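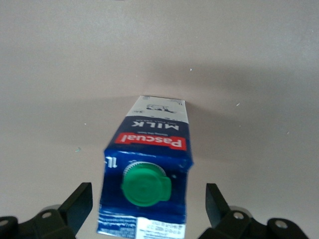 Work during the period to the end of March concentrated on the household sorting survey in Fleddale, the second of the two collection areas covered by the grant. The survey records what residents place in the mixed recycling bin and how often beverage cartons are put in general waste instead. Cartons remain the item residents are least sure about. A 1-liter milk carton with a green screw cap, of the kind shown, raises two separate questions at the kitchen counter: whether the carton itself is accepted, and whether the cap should stay on. The current Fleddale leaflet answers the first and omits the second.

Survey returns

Forms were sent to 1498 households. Completed forms were received from 156. The response is below the level assumed in the original work plan, and the results for individual streets will not be reported separately. Area totals can still be compared with those from Clikell, where the same form was used without changes.

The most frequent comment in the free-text section concerned rinsing. Residents asked how clean a container has to be, and several stated that they put unrinsed cartons in general waste to avoid odor. Comments on collection times were passed to the hauler and are not analyzed further.

Leaflet revision

Matúš Sokol has drafted a revised leaflet with a short section on cartons: empty, rinse once, flatten, replace the cap. The wording on caps follows the written guidance from Bahrami, the sorting contractor, and applies to both areas. Translation is pending.

Data handling

Entry of the paper forms is complete. Esmaeil Akbari rechecked the coding of question 5 after two answer categories were found to overlap. The categories have been merged and the Clikell data recoded to match. Earlier tables for that question should be discarded.

Variances

Printing was delayed by 4 weeks following a change of supplier to Nutora. The unit price is unchanged. Postage is over budget owing to a reminder mailing, and the difference has been met from the travel line. No additional funds are requested.

Next period

Distribute the revised leaflet in both areas, repeat the bin inspections on the same routes, and submit the draft comparison tables for review.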